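Robot Cell Maintenance, Unit 6 handout
Bag cell (the two-arm one): setup, daily care, gripper swap

Bring this sheet to lab. Lab starts in the Briem room, not the lecture hall. Read the cable part before you come, it's where people lost points in June.

What the cell is
Two arms over one white table, white cloth behind. Soft goods only: bags, pouches, covers. Job file is Zudaleo, runs on the Runon controller box under the table. Each cycle = one zipper task, then both arms go back to park.

Power up order
1. Walk around the table first. Hands off, sleeves up, E-stop out where you can reach it.
2. Controller box on. Wait for the steady light.
3. Left arm, then right arm. Not both together – the supply sags and the right one faults.
4. Home both. Watch the cables while they home, not the screen.
5. Load Zudaleo, check the last cycle number agrees with the log book. It was 3957 when I wrote this.
6. One dry run at low speed with nothing on the table.

Placing the bag
Flat, back side down, zipper you want to work on toward the backdrop. Smooth the top panel by hand but dont chase every wrinkle. Loose straps and handles point to the front so they stay out of the arms' way. Pull tab has to be standing clear of the fabric or the fingers just close on cloth.

The teach point for the right gripper is the pull itself. Left gripper only holds the fabric down near the corner, light contact. If you press hard with the left one the whole bag creeps and your right teach point is off.

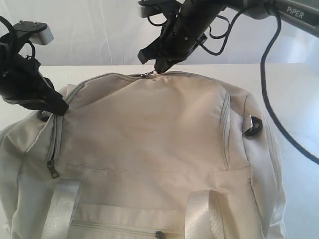
Fig. 6.1 Left gripper resting on the corner of the bag, right gripper on the top zipper pull. PiPER arm.

Note where the long cable goes on the right side, down off the arm link and across the table. Check it for slack at full reach. Too tight and it tugs on the connector, too loose and it gets under the bag.

Daily checks
- Fingertips: wipe with a dry cloth. Lint builds up fast with canvas.
- Bracket screws, both arms: snug with the short driver. Do not lean on it.
- Cable loops at the wrist: look for shiny spots, flat spots, nicks. Any bare wire = stop, tag it, tell the instructor.
- Table: nothing left on it from the last group. Tape bits count.
- Backdrop: pull out the worst folds. The camera thresholds were set on plain white.

Every 299 cycles
Full finger alignment. Close the gripper on the steel shim, look for light between the tips. If you see a gap at one end, loosen the finger screws, reseat, close again, tighten while closed. Then redo the zero in the Runon menu (Tools, Gripper, Zero). Skipping the zero is the most common mistake, the fingers look fine and then miss the pull by a hair.

Gripper swap
Takes about 15 minutes if the spare is ready. Park the arm, power off that arm, unplug the gripper cable BEFORE the screws. Support the gripper with your other hand. Spares are in the Prarico cabinet, second shelf, labeled L and R. They are not the same, check the label. After the swap: home, zero, dry run, re-teach the pull point.

Faults you will see
Slip on pull – dirty tips or pull lying flat. Clean, stand the pull up, retry.
Right arm stalls partway – zipper snagged on its own lining. Open gripper from the pendant, free it by hand with both arms powered off.
Left arm overload – pushing into the table. Raise the teach point 2 mm.
Home fails – usualy a cable hung up on something. Look first, then retry once. Only once.

Hand in: filled log page, your re-taught points, and one fault you cleared with the steps you took.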